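3.2 Storage conditions in the home

Most shelf-life figures for carbonated soft drinks come from trials in which bottles are kept upright, in the dark and at a steady temperature. Few households store drinks in this way. In the survey reported by Brabec and Mughal, 543 respondents in Jomside and Drestness were asked where an opened bottle was kept between uses. The fridge was the most common answer, but a large minority named a table or worktop, often in the same room as a heat source. Bottles left out were also reported to be opened more often, each time for a shorter period.

Loss of carbon dioxide after opening depends mainly on the headspace, the temperature of the liquid and the fit of the cap. Loss through the wall is slower and matters chiefly for unopened stock. For a given plastic, it rises with temperature and with the ratio of surface area to volume, so that small bottles go flat sooner than large ones. Light has little direct effect on the gas - its main effect is on flavour and colour.
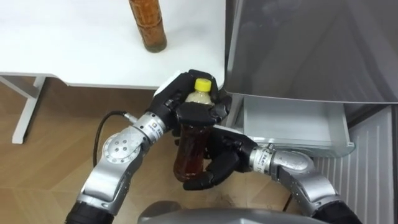 Figure 4. Dark brown liquid in a plastic bottle standing upright on a white tabletop.

Tabletop storage was therefore treated as a separate condition. Bottles were placed upright on an open surface, away from direct sun, and the room was allowed to follow its normal daily cycle. Pressure was read through the cap with a Flolum gauge at the same time each morning, before the heating came on. Readings taken in the afternoon were higher, as expected, and were not used in the comparison.

The model of Section 2 was then fitted to each bottle in turn. Where the cap had been removed and replaced, the headspace term was reset and the fit restarted from the next reading. Bottles with a damaged thread were left out. The Quiroga correction for cap torque was applied to the rest, although it made little difference to the fitted rates except in the smallest size.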